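How Wood Gets Its Grain

Wood is made of cells. Most of the cells in a tree trunk are long, thin tubes that point up and down. They carry water from the roots to the leaves. When a trunk is cut into boards, the saw slices through thousands of these tubes, and the cut tubes show up as lines. The pattern of lines is called the grain.

A tree grows wider by adding new wood just under the bark. In places with cold winters, it does this in 2 stages each year. In spring, growth is fast. The new cells are wide with thin walls, and the wood they form looks light. In late summer, growth slows. The cells are narrow with thick walls, and the wood looks darker. One light band and one dark band together make one ring. By December the tree has stopped growing until spring.

Rings are circles only when you look at the end of a log. A board is usually cut along the length of the log, so the saw meets the rings from the side. If the cut goes straight toward the center of the log, the rings appear as straight lines, side by side. This is called quarter-sawn wood. If the cut passes to one side of the center, the rings appear as arches or long pointed shapes. This is called plain-sawn wood.
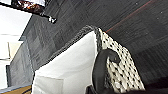 Grain does not depend on color. Oak is tan, walnut is brown, and both have lines that can be followed with a finger. Stain or paint can change the color of a board a great deal and still leave the pattern easy to see. A dark gray surface with streaks of charcoal and near-black can be read the same way as a pale one: the streaks run along its length, side by side. Some surfaces that look like wood are copies. A picture of grain is printed on paper, sealed under clear plastic, and pressed onto a board.

To tell a copy from real wood, look for repeats. A printed pattern comes from a roller or a printing plate, so the same knot or streak may come back again farther along. Real grain does not repeat. You can also look at the edge. In solid wood, the lines on the top carry on over the edge and join the rings at the end of the board.

Grain also affects strength. Wood splits easily along the grain, between the tubes. It is much harder to break across the grain, where the tubes themselves have to snap. This is why firewood is split from the end of the log, and why a ruler is cut with the grain running from one end to the other.

Rings can be counted to find the age of a tree. A slice of an old trunk kept at Banham has 297 rings. A few kinds of tree can live for over 1000 years, and their rings are often so thin that a magnifying glass is needed to count them.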